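The open day at Harkov started at nine, and by ten Annapurna Poojary had given the same talk 3 times. She worked the surgical bench on the second floor. It was October, the heat was not on yet, and people kept their coats on while they waited behind the rope.

Her husband had asked her that morning why she still did these. She had said the sandwiches were good.

"The pad is soft and it tears if you pull too hard," she told the group at the rope. "So the two arms have to share the load. One brings the thread around and the other keeps hold of the end." She pointed them to the monitor, where the black stitches were easier to see than they were on the bench.

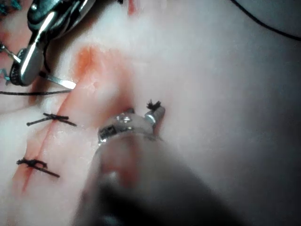
Chettiar wanted to know what happened if the thread broke. Did the machine notice, or did it go on tying a knot with nothing in it?

"It stops," Annapurna said. "Then I cut a new piece and we start that stitch over."

"Every time?"

"Last spring it didn't stop. We fixed that."

Someone at the back laughed. A boy in a green jacket asked if it could sew pants. She said probably, but she would not want to wear them.

The group from Zistik came up next with their badges on and their notebooks already open. They asked about cost, and she sent them downstairs. They asked how many stitches the arms had made, and she told them 1,000 since summer. She had thrown out the first 40 pads herself, in a bag that went out the back door on a cold night, and she had felt bad about it, as if somebody might find them.

She did not tell them that part. She told them to watch the thread, because the thread would show them if the pull was even.
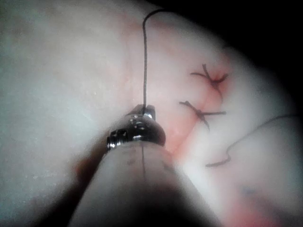
Then she stopped talking for a while and let the arms work. She had learned to do this at the Bundurwood demonstration, where she had talked the whole way through and gone home without a voice. The room got quiet. The boy in the green jacket leaned on the rope until his mother moved him back.

At noon a man from the front desk brought her a sandwich in wax paper. It was egg. She ate it standing up, next to the window, and read the list for the afternoon.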